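Gallery: Toiletry Sorting by Teleoperation, Two-Arm Station

Published Nov 6, 2021

The Fomach station is a fixed two-arm table used to record sorting demonstrations. An operator drives both arms by remote control, one leader handle per hand, and the station logs joint positions, gripper commands and all camera streams against a common clock. The task in this set is called Dedby in our logs: bagged and loose personal care items go from the middle of the table into four white bins along the back.

Views come from overhead, wrist and fixed cameras. Select a picture to enlarge.

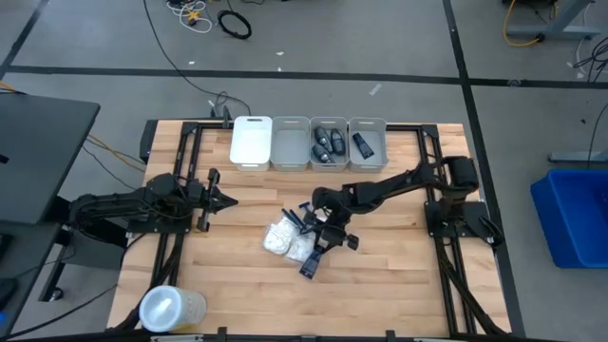

Overhead view. Right gripper over the bagged items and razor, left gripper open above the wood. Bottles in one bin, a tube or bottle in another.
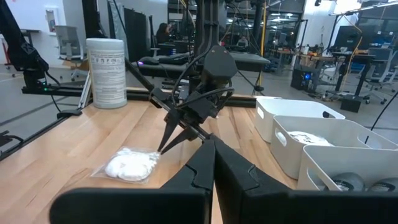

Wrist view. Bag of cotton pads ahead of the fingers, with the other gripper at its upper right edge.
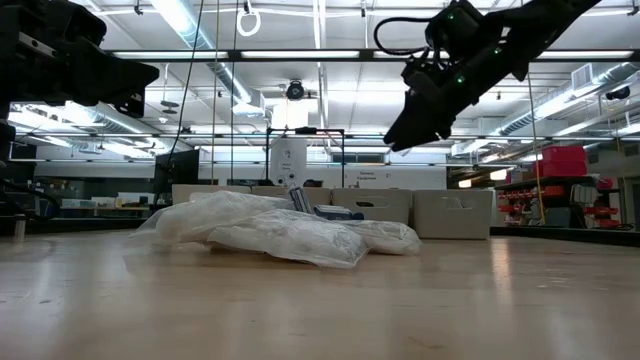
Fixed view. Clear bags grouped near the center of the table, bins behind.

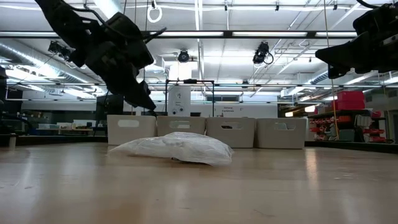
Fixed view. One translucent bag in front of the four bins, both arms raised.

Task definition

An episode starts with the items on the table and both arms at the home pose. It ends when the operator presses the foot pedal. Item positions are varied by hand between episodes within a marked region of the setup sheet. The bins are not moved during a session, but their order and spacing change from one session to the next by a few centimeters, so that a trained policy cannot rely on a fixed drop coordinate.

Either arm may take any item. Operators are asked to use the arm on the nearer side for single items and both arms for bags that sag when lifted from one end. A handover in the middle of the table is allowed and is labeled as such in the episode notes.

Control

The leader handles are a passive copy of the follower arms at reduced scale. Joint angles are mapped directly, with a fixed offset at the wrist. No force is returned to the operator. Gripper opening follows a trigger with a dead band at the closed end, added in July after several operators were found to be squeezing at full travel for whole episodes. Sustained full travel heated the finger motors and produced gripper commands that had little to do with the item being held.

Commands and joint states are recorded at 200 Hz. Camera streams are slower and are matched to the nearest joint sample at export. Raw timestamps are kept in the export file for groups that prefer to do their own interpolation.

Soft packaging

Bags account for most of the failed grasps. Three things were changed during collection:

Approach height. Operators had been coming in flat and pushing the bag along the table. The instructions now call for a steep approach with the fingers nearly closed, opening only in the last few centimeters.

Grasp point. A pinch on the loose film at a sealed end holds well enough to lift but lets the contents swing. A grasp across the contents is slower to set up and places more accurately. Both are kept in the data and labeled separately.

Release. Film tends to cling to the finger pads. Operators open fully, wait, then withdraw straight up. Episodes in which the bag came back out of the bin with the gripper are kept and marked as recoveries if the operator corrected them.

Slim rigid items such as razors gave a different problem. They lie low on the wood and the fingertips touch the table before they close. Some operators learned to tip the item against a neighboring bag first. This was not in the instructions, and after review it was left to operator choice.

Quality review

Each episode is replayed once at double speed by a second operator, who marks it as accepted, accepted with recovery, or rejected. Reasons for rejection are limited to a dropped camera stream, an item off the table, contact between the two arms, or a pedal press before the last placement. Slow or awkward episodes are not rejected on those grounds.

Current totals for Dedby:

Episodes accepted: 3140
Distinct item sets: 33
Operators: 3

Glare from the ceiling lights remains a known issue in the fixed views. It brightens part of the tabletop and can wash out the edge of clear film. Exposure is locked at the start of a session and is not adjusted between episodes. Users training on the fixed views alone should expect weaker results on transparent bags than on bottles, and may want to include the wrist streams.

Export and tools

Episodes are exported with Oksanen, our conversion script, one folder per session. Each folder contains the joint log, the compressed streams, the calibration file for that day and a plain text note from the operator. Calibration is repeated whenever a camera mount has been touched, so extrinsics should be read from the session folder and never copied from an earlier one.

A reduced version with downsampled streams is available under the name Gendside. It uses the same episode numbering as the full set. Rejected episodes are left out of both versions, and gaps in the numbering are normal.

Known errors in the current release: two sessions have the left and right wrist stream labels swapped, and one has an empty operator note. Corrected folders will replace them under the same session names.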